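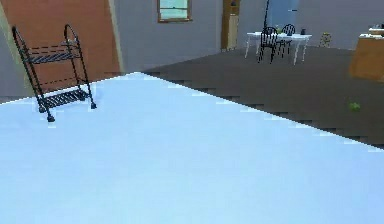
Teaching by remote: tips for kitchen and workshop tasks

These notes cover showing a robot a household job by remote control, first in a simulated room and later on a real counter. Most of them apply to guiding the arm by hand as well. They were put together by Uldis Kivi from the Sondlow workshop notebook and last revised September 26, 2024.

Before you start

Write the task down in one sentence. "Move the cup from the left side of the counter to the sink" will do. If it takes three sentences, split it into separate tasks and record them separately.

Do the job once yourself, slowly, with one hand. Use only your thumb and first two fingers if the arm has a two-finger gripper. You will find out quickly which steps need a second hand. Folding a dish towel does. Wiping a counter doesn't.

Look around the room from the robot's viewpoint before you touch the controls. Wire carts, chair legs and open cabinet doors are easy to forget when you are busy watching the gripper. In a simulated room, turn the view all the way around once. On a real floor, get down and look, and pick up anything that could roll under a wheel.

Check that the view you are driving from shows the far edge of the work surface. A pale tabletop with flat lighting gives you very little sense of depth. If you keep coming down short of the object, add a second view from the side.

Holding the controls

Sit down. Rest both elbows on something solid. Shaky demonstrations come from tired shoulders more than anything else.

Set the motion scale low for the first tries. We run the Vernex hand controller at half speed for anything on a countertop and full speed only for driving across the room.

Approach from straight above when you can, stop, then go down. The stop can be short. It gives you a chance to fix the angle before the fingers are next to the object.

Close the gripper all the way onto the object and wait before lifting. New people lift while the fingers are still moving -- the cup tips, and the recording is spoiled.

Don't talk to someone across the room while recording. Your hand follows your head.

Recording

Start every take from the same arm position. Tape a mark on the floor for the base if it moves.

Move the object a little between takes. If the cup is always in the same place, the robot learns the place and has trouble with the cup. A hand's width in any direction is plenty to begin with.

Keep the takes where you missed the first grab and then recovered cleanly. Throw out the ones where you wandered, stopped to think, or bumped the counter.

For a simple pick-and-place we do 16 takes, run the arm on what it has, and look at where it fails. Then we record more in those spots. The dish rack job took 523 takes before we were happy with it, and 479 of those were kept. Plates are harder than cups. Start with cups.

Save after each take. The Rebane recorder will hold a whole session in memory, and it will also lose a whole session if the power strip gets kicked.

Guiding by hand

Some arms can be put in a slack mode so you can take hold of the wrist and move it through the job. It works well for wiping, stirring and opening drawers. Hold the arm behind the wrist and keep your fingers out of the joints. Stand to one side so your body doesn't block the camera -- otherwise half of what you record is your sleeve.

Keep the stop button within reach of your free hand. Ours hangs on a hook at the end of the bench.

Moving from the simulated room to the real one

Measure the real counter and set the simulated one to match. Ours was 2 inches too low until May, and every grasp came in low along with it.

Vary the chairs, carts and small items in the background of the simulated room. A real kitchen changes every day.

Repeat a few takes by remote on the real counter even if the simulated ones look good. Rubber finger pads grip differently on a damp mug than they do on screen.

Cleaning up

Wipe the finger pads with a damp cloth and a drop of dish soap. No oil, no spray polish. Replace them when the edges round over. The Clasar pads fit with two small screws, and it helps to do the change over a tray.

Coil the controller cable loosely and hang it up.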